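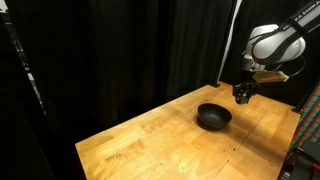

Reply to the question about hand guiding versus remote control, and I hope you'll forgive the length, because I have been meaning to write this up for the list for a while and your message finally pushed me into it. We have been teaching our arm both ways since last August, and my opinion has changed twice. When we started, I was sure that taking hold of the arm and walking it through the job was the only sensible way to show it anything. You feel the weight, you feel the joints, and you know right away when you're asking for something awkward. Then you try it with a deep, round bowl like our black one, on a table with nothing else on it, and you find that your own body is the problem! You lean in to see where the two fingers are going, your shoulder comes between the light and the rim, and your elbow pushes the wrist a little off from where you meant it to be. The arm learns your lean along with everything else.

> On May 5, 2026, a list member wrote:
>
> Hello all, new here and enjoying the archives. We are a small
> group getting ready to record our first set of demonstrations,
> mostly kitchen things, picking up and putting down. We can either
> guide the arm by hand or drive it from a controller with the
> Steltik software. Our budget allows us to do one of them properly.
> Which would you pick, and how many demonstrations do we need
> before it is worth training anything? One person here says 20 and
> another says 1000, and they are no longer eating lunch together.
>
> Also, does anyone use a plain background, or is that old advice?

First, please get those two to have lunch. They may both be right. We had a usable pick from 20 demonstrations when the bowl always started in the same small area, and it fell apart as soon as we moved the bowl toward a corner. For the whole table we ended up recording a great many more, and I have friends on the Kadlec project who went all the way to 1000 and were glad of it. I would record 20, train, look hard at where it misses, and then record more in exactly those places. It's slow and a bit dull, and I still haven't found anything better.

As for which method, I would go with remote control for what you describe. Our setup is the Wumon hand controller, which is a little stiff in the thumb but has been very dependable. The person driving sits back from the table, sees pretty much what the cameras see, and keeps their arms out of the recording. That last part matters more than I expected. If the only way you could find the rim was by feeling for it, then the pictures you saved don't hold the information the robot is going to need later on.

What you lose is touch, and I do miss it. Coming down over the side of a bowl so that one finger goes inside and the other goes outside is easy when your hand is on the wrist. From a chair it takes practice. Give each new driver a good long afternoon of throwaway runs before you keep anything. Our early ones are full of little hesitations above the rim, and the trained arm copied them faithfully, hovering there like someone deciding whether to pet a strange dog.

I still guide by hand for one job, and that's setting the start pose. We move the arm where we want it, fingers open and well clear of the bowl, save that, and have every recording begin there. We used to let people start wherever they liked and I can't recommend it.

On the background, I'm old-fashioned. We hang heavy black curtains behind the table and I would do it again tomorrow. The one catch is dark objects, so do check that your bowl stands out from the cloth in every view you plan to use. Against the light wood ours is easy to pick out. Watch for glare too, though, as a shiny tabletop under a strong lamp can wash out a good part of the grain. Fumik has a matte table coating that a few people on this list have praised, and I'd love to hear from anyone who has lived with it for longer than a month.

Last thing, and then I'll let you go. Keep your bad runs! Put them in their own folder with a line about what went wrong. We threw ours out for 3 months and I still regret it.

Welcome to the list, and do write back once you've recorded a few.

5 replies
Share this message
3 shares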